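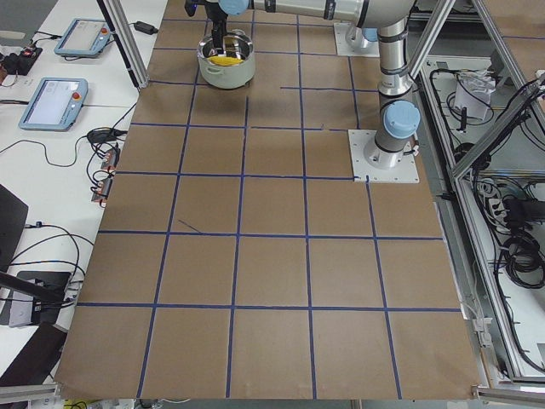
The quote for the arms was the easy part, one reader wrote after our last page on bench cells, and everything that went over budget was on the second order and the third. Most of the comments we get on this subject say much the same. This page goes through the planning in the order we do it at Grumow, for a small cell with two arms on one bench. It assumes you have already decided that you need robot arms and have a rough idea of the task.

Before you ask for quotes

Write the task on one sheet of paper. Put down the objects to be handled, the heaviest one, the widest one, and the deepest container the gripper has to reach into. Depth gets forgotten. A gripper that opens wide enough for an object on a flat table may still not fit inside a cooking pot with its fingers open, and longer fingers eat into payload. If the pot matters, measure the inside of the rim and send that number to the gripper supplier.

Then mark out the work surface at full size. Kraft paper and a roll of colored tape will do. Lay a grid, put the objects where they will go, and mark where each base plate would sit. Do this before choosing the reach of the arm. We once moved a base on paper four times in an afternoon, and each of those moves would have meant new holes in a finished table top. The grid is worth keeping after the arms arrive, as it gives everyone the same way to say where an object goes.

Step 1. Price the arm as a set

Ask for one line each for the arm, controller, teach pendant, base plate and cables. Some sellers include all of it and some do not. With two arms, check whether you are being quoted two controllers and two pendants, and where each pendant will live. Each one needs a flat spot within reach, with its emergency stop button clear of clutter. That usually means a side table, so add the side table to the list.

Ask for the cable length in writing. Brikport quoted us the short cable as standard and the long one as an extra, and the difference only showed up in the footnotes.

Step 2. Price the gripper separately

Get the gripper quoted with its mounting flange, its cable and one spare set of fingertips. Flokska sells the fingertips in pairs at $100 a pair. For a two-arm cell, plan on two pairs in the first year if the fingers touch metal rims or hard table tops. Ours wore faster than the brochure said they would.

If both arms do the same work, buy the same gripper twice. You can then hold one set of spares.

Step 3. Frame and table

An aluminum profile frame is easy to change later, and this is the main reason to pay for it. Engström cuts to length and charges $350 for the bracket and fastener kit that fits our size of frame. The kit is a separate line on the quote and does not appear in the frame price. Order the diagonal struts at the same time. A tall frame without them will shake when an arm stops hard, and anything you have mounted on it will shake too.

Check the following on the drawing before you approve it:

The base plates bolt to something solid under the surface.
You can reach the cable socket at each base with a hand and a plug in it.
There is floor space beside the frame for power strips and spare cable.
A person can get to every side that will need cleaning.

Step 4. Power and cables

List every plug. Count the controllers, pendant chargers if there are any, the monitor, the computer, the network switch and the lights. Then add room for growth. Cable is nearly always longer than the route it has to run, so you will also need somewhere to put the coils. Hook-and-loop straps, clips, cable channel, tape and paper came to $561 on our last build. This line was missing from our first budget entirely – it had been spread over petty cash.

Keep the cables away from where people stand. If the only route crosses the floor, buy a cable cover with the first order.

Step 5. Safety and installation

Have the risk assessment done for the whole cell, with the gripper and the objects you plan to use. Get this quoted early and ask what would trigger a second visit. A change of gripper may, and so may moving a base. Installation days should be priced apart from training days. Sellers like to offer them as one package, and the training tends to shrink when installation runs late.

Step 6. Reserve and timing

Add 15 percent to the total for parts and changes. Do not spend the reserve on a better model of arm.

Orders placed after the summer break tend to pile up, so if you need the cell running by the end of the year, have the purchase request signed before September. Order the frame first. Arms can wait in their boxes, but they are hard to test without something to bolt them to.

What to leave out of the first order

A second type of gripper, a tool changer and a bigger table can all wait until the cell has run its first task for a few months. Leave a blank line for each one in the sheet, with the supplier's quote number beside it and the date the quote runs out.

Prices checked 15 August 2024.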